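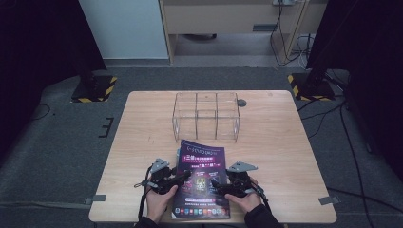

**Figure 1.** Magazine on the tabletop, cover up, with the clear compartment organizer behind it.

The filing task used printed items from the Halim reading room. Teoh and Fehr sorted 1,222 of them by cover, then by spine. Covers with dense printing took longer to read than plain ones.

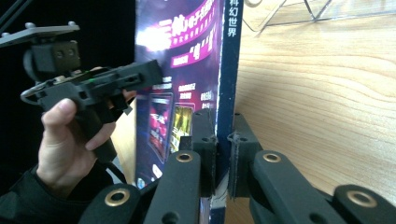 **Figure 2.** Item held upright, spine title 科幻世界 visible.

Spine titles were recorded first when an item stood upright. For items lying flat or at a slant, we used the largest words on the face. Small captions were left out of the record.
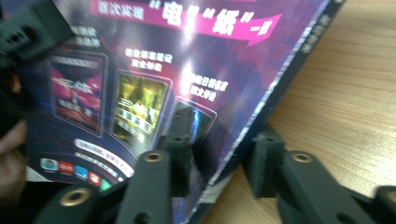
Glossy faces were read a second time in February, and 13 entries were corrected.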